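Block Printing on Paper and Cloth
Handout 3: Inks, Registration and the Small Edition
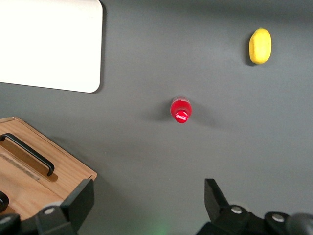

Before you come to class

Finish carving your block from last time. It doesn't have to be perfect, but the background should be cleared deep enough that a fingertip pressed into it doesn't touch bottom. Bring the block, an apron, and one plain cotton item that has been washed and ironed. Skip fabric softener when you wash it. Paper is supplied.

Inks

We use two kinds. Geltix is a water-based block ink for paper. It cleans up with soap and water and dries fast, so squeeze out a little at a time. Zunard is for cloth and needs heat to set. Don't mix the two on one slab. If you want a color we don't have, mix it from the same line and make more than you think you need. Matching it later is hard.

Rolling out

Put a strip of ink the width of your brayer at the top of the slab. Pull down, lift, and go again in both directions until the ink hisses softly. If it makes a wet, sticky noise there is too much. Charge the block with several thin passes. Ink that fills your fine lines means the layer is too thick - wipe the block, print it once on scrap, and start over.

Registration

For cards, use the jig on the back page. Tape it to the table, set the block in the corner stop, and lay the folded card against the two tabs. Check that the fold is on the left before every print. Most spoiled cards are upside down.

Paper for cards should be 300 gsm or close to it. Lighter stock curls. The Siddiqui pads in the drawer are fine for proofs but too thin for finished work.

The edition

Each student prints an edition of 10. Pull at least 3 proofs first and write on the back what you changed between them. Number the finished prints in pencil at lower left, title in the middle, signature at right. Proofs are marked A/P and aren't part of the count.

Printing on cloth

Slide cardboard inside shirts and bags. Press straight down with the heel of your hand and lift without sliding. Leave it flat overnight, then iron on the reverse through a clean cloth following the directions on the jar.

Cleaning up

Brayers hang on the hooks, never face down on the slab. Wipe blocks with a damp rag and don't soak them. Luseo blocks have a wood backing that warps.

Next handout: two-color blocks and the reduction method. July session students should read it before the first meeting.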